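Planning the arm budget for the new year

Posted 1 Jan 2021

I said I would write up where the money is going before we buy anything, so I'm doing it today while the house is quiet. Yurani Flores and I have been going back and forth on this since May, and the list has changed enough times that I want one version of it in one place.

The short version is that we are buying one arm, not two, and we are putting off the purchase until the simulator has answered three questions. Can the arm reach across a counter with a raised section? Will the stock two-finger gripper do for bottles and other household things? And how tall does the pedestal need to be?

The third one sounds minor but it is holding up everything else. The pedestal has to be built to size, and Cuervo won't quote on it without a final height. I sent them a range and they sent it back.

So most of our evenings have gone into the kitchen setup in Rillorel, which is the simulator we settled on. The license was already paid for, and that made the choice easy. Adoración Manzano built the counter layout and I have been moving the base and running the same reaches over again.

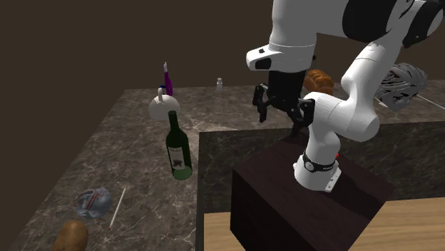 Arm on the wood pedestal, gripper open, kitchen layout in Rillorel.

I started with the base too far back. On paper the reach was fine, but the numbers on a spec sheet are measured with the arm straight out, and you don't work that way over a counter. You come down from above with the elbow bent, and you lose a good part of the reach doing it. Moving the pedestal in closer helped more than going up a size in arm would have, and it costs nothing.

That was the biggest saving of the whole exercise. The larger arm from Evside was on the list through most of the fall. It's off now. It also would have needed a heavier mount and a different power supply, and I had forgotten to budget for either one.

The gripper is where Yurani and I still disagree. She wants to set money aside now for a better hand. I want to run with the basic one for 6 months and see what it fails at. Bottles are the item we argue about most. The neck is easy to pinch, but then all the weight is out past the fingers, and I don't trust simulated friction enough to spend money on what it tells me.

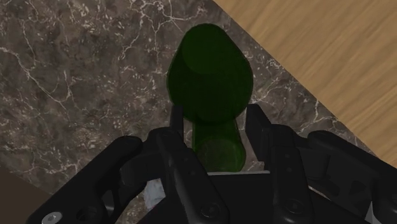
Spare finger pads are going on the order either way. They are $181 a set from Cevham and we will want two sets, one on the hand and one in the drawer. I left pads out of the budget last time and we waited on shipping with the whole setup sitting idle.

The other line people skip is the boring hardware. Bolts, cable, a proper emergency stop, a power strip that isn't from the kitchen. I put all of it under one heading and it came to $1434, more than I would have guessed. I went through it again looking for things to cut and took out one monitor arm.

What I still need before the order goes in is the pedestal height, a decision on the gripper, and a real shipping quote. Adoración is going to rerun the reaches with the base at three different heights and send me the results. If two of them work I'll take the lower one and send it to Cuervo.

I'll post the full spreadsheet once the shipping number is in.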